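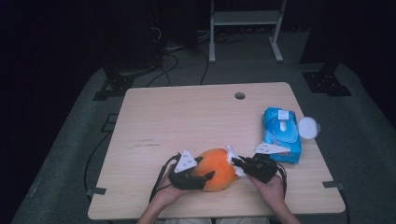

So I've finally joined the choir in Brakesby, after saying I would since September and finding a new excuse every week (cold, dark, tea not made, you know the sort of thing). Jurgita Luik from work has been going for years and she more or less marched me through the door.

I hadn't sung in front of anybody since school. They asked if I was a soprano or an alto and I said "quiet", so I got put with the altos, second row, next to a radiator. Lovely spot!

We're doing 4 carols in English and 2 in Lithuanian, and the Lithuanian ones are the ones I can't stop humming. The arrangements are by someone called Grigaitė and they go off in directions I never see coming. Jurgita wrote the words out for me the way they sound, which helped loads, though my copy is now so scribbled on that I can barely find the notes.

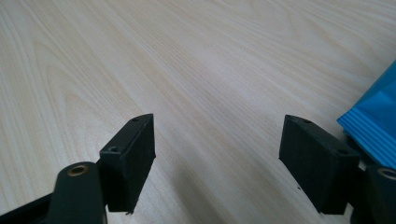 The hard bit is breathing. You're meant to sneak a breath when your neighbour isn't taking one, so the sound never stops, and I keep going at exactly the same moment as the whole row. There's a great big gulp and then silence. Our conductor just shuts her eyes and waits for us to come back.

There are 22 of us if everyone turns up, and the concert is the week before Christmas. I still don't know what I'm wearing. Black, apparently, and all my black things have cat on them.

If anyone has a cure for a dry throat that isn't honey (can't stand the stuff) please leave a comment!

December 2007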